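Alte Rechner, offene Gehäuse: Der Schraubertisch in der Zider ist wieder da

Seit April steht er wieder hinten links in der Zider, gleich neben der Kaffeetheke: der Schraubertisch! Ich war gestern Abend dort (eigentlich nur, um meinen eigenen Rechner abzugeben) und bin dann doch bis kurz vor zehn geblieben, weil man da einfach nicht wegkommt, wenn einmal ein Gehäuse offen liegt.

58 ausgemusterte Bürorechner hat die Spedition Irport dem Projekt Wonton überlassen, und die sollen jetzt nach und nach durchgesehen und an Familien im Viertel weitergegeben werden. Bevan Nepia hat das Ganze angeschoben und erklärt mir erst mal, was zu tun ist: Deckel ab, Staub raus, Speicher prüfen, Netzteil anschauen, Kabel wieder ordentlich verlegen. »Die meisten haben gar nichts Schlimmes«, meint er, »die standen halt nur lange unterm Schreibtisch.« Ich durfte auch mal ran und habe prompt den falschen Stecker gezogen, na ja.
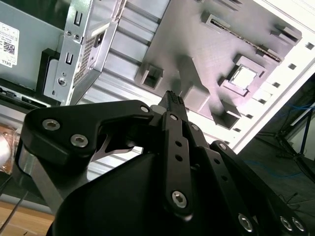
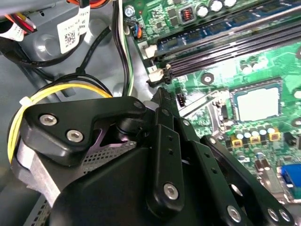 Geöffnete Desktop-Rechner von innen

Wer einen Rechner haben möchte, zahlt 30 Euro, und dafür gibt es Tastatur und Maus gleich mit dazu. Bildschirme sind leider knapp, da sucht Bevan noch (also schaut bitte mal in eure Keller!). Auf der Liste am Eingang hatten sich schon etliche Leute eingetragen, darunter meine Nachbarin, die den Rechner für ihre beiden Enkel will und sich ausführlich beraten ließ, während ich mit dem Schraubendreher danebenstand und sehr beschäftigt tat.

Gegessen wurde übrigens auch: Das Maillard von gegenüber hatte Zwiebelkuchen rübergebracht, der aber ausdrücklich nur am Nebentisch verteilt werden durfte, wegen der Krümel.

Der Schraubertisch ist abends ab 18 Uhr besetzt, Vorkenntnisse braucht ihr keine. Eigenes Werkzeug könnt ihr gern mitbringen, vor allem kleine Kreuzschlitzdreher werden ständig gesucht. Anmelden geht direkt an der Theke.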